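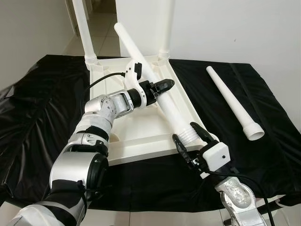

1/ Spent July moving our two-arm assembly stack off fixed waypoints and onto the new planner in Pivum. Short thread on the leg insertion part, which took most of the month.

2/ The task is white plastic furniture, upside down, legs screwed into corner sockets. One gripper holds the leg around the middle, the other stays near the threaded end and guides it to the socket.

3/ The old code treated the two arms as separate goals with a sync flag. The new one plans both in the leg's frame, so the arms can't disagree about where the leg is. Abenezer Araya wrote the constraint solver. I did the glue code and the logging.

4/ Perception was the slow part. White leg, white socket, white wall behind. We stopped fitting the whole leg and now fit only the threaded collar — fewer points, better pose.

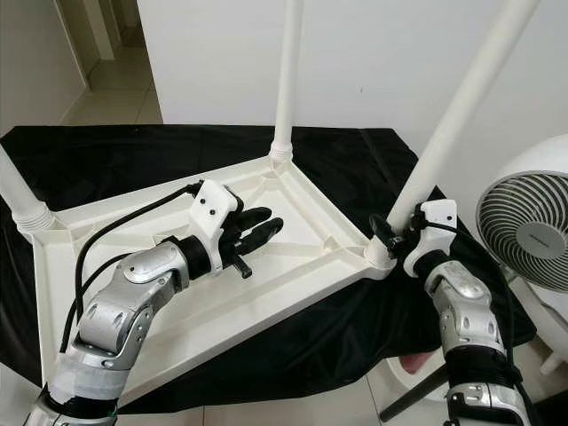 5/ Thread start is a state machine with 4 states: touch, tilt, back-turn, turn. Back-turn rotates the wrong way until the force trace shows a small drop, then we go forward. Timeout is 18 seconds per leg before it replans.

6/ We have 483 logged insertions so far. The replay tool lets you scrub wrist force next to the planner state. Amado Tagle is cleaning it up for the other teams.

7/ Still open: regrasping between turns. The planner picks a legal grasp that leaves no wrist travel. Fix is in review.

Contact | © Matwood | Back to top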